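About Teteck

Teteck writes and checks working rules for service robots that share rooms with people. The company was set up in June 2018 by Ankica Dervishi and Engelbert Fankhauser, both formerly in machine safety, and works from two rooms in Farkport.

Our main publication is the Paltelton Rulebook. It has 234 clauses in 34 sections and covers grip force, approach speed, cleaning of contact surfaces and stop behavior near glass and polished tile. Each clause names a test, a limit and the person who signs for it. Clauses without a test are not published.

Site checks are led by Burgi Leitner. A check takes 54 steps — the list is the same for every client — and starts with the fingertips open and nothing held. 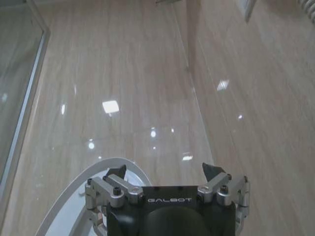
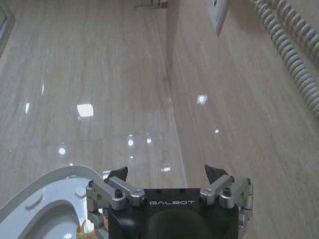 Galbot gripper with fingertips apart, over polished tile. Both views from the wrist camera.

Camera records are kept for 400 days and then erased. Clients may ask for a copy at any time during that period. Findings are graded as minor, major or stop. A stop finding ends the check until the cause has been corrected and the step repeated.

We do not sell or repair robots. Questions on the rulebook go to Cyrill Steiner, and requests for a site check to Burgi Leitner.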